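Search this site Enter keywords Go

In Praise of the Bean Pot That Takes All Day

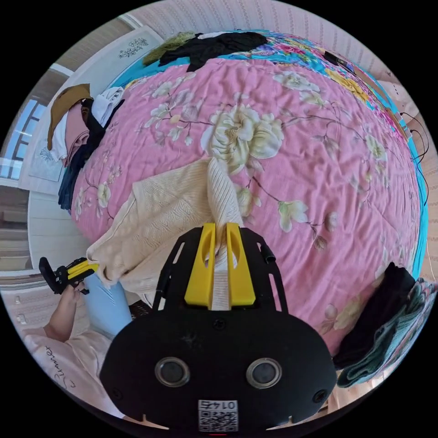 A cream knit sweater and a flowered quilt.

January is bean season at my house, and has been for something like 20 winters now. I know that the rest of the country has moved on to the fast pot with the locking lid, and I have friends I love dearly who will tell you, at length, that they can have black beans on the table before the rice is done. I've eaten those beans. They were fine! I went home and put a pound of pintos in a bowl of water anyway.

My feeling is that a pot of beans ought to take the better part of a day, and that we lose something when we hurry it. Some of that is flavor. When beans cook at a bare simmer, with half an onion and a bay leaf and a good spoonful of lard or olive oil, the broth goes thick and a little silky, and you end up wanting that broth more than the beans. I ladle it into a coffee mug and drink it standing at the stove. The fast pot gives me soft beans and thin, cloudy water, and I have tried it with the salt early, the salt late, more oil, less water, and a piece of ham hock the size of my fist.

I learned slow beans in Nondora, where I rented a room over a lunch counter called Goicoechea. They put the pot on at 5 in the morning and the smell came up through the floor, so I woke up hungry every day I lived there. It was a plain bowl - beans, chopped raw onion, a pickled pepper, bread on the side - and people drove in from two towns over for it. The recipe card taped by the register had 8 ingredients on it, and I'm fairly sure one of them was the bread.

Now, I know what somebody is going to say, and it's a fair point. Most people work. Most people can't sit home minding a pot, and a person who gets in the door at six with hungry kids doesn't need a lecture from me about broth. If the fast pot is what gets beans into your family, then bless it and keep it. Canned ones are good too, and I keep 2 cans in the pantry at all times for the nights when I've forgotten to soak.

But you do have a day off now and then, and a pot of beans asks very little of it. You look in once in a while, add a splash of hot water, and go back to your book or your mending. Mine go in an old enamel Javel pot with a chip in the lid, and I salt them when they're about halfway soft. The second day they are better, and on the third I mash what's left into a hot skillet with a little of the fat and eat them on toast with an egg.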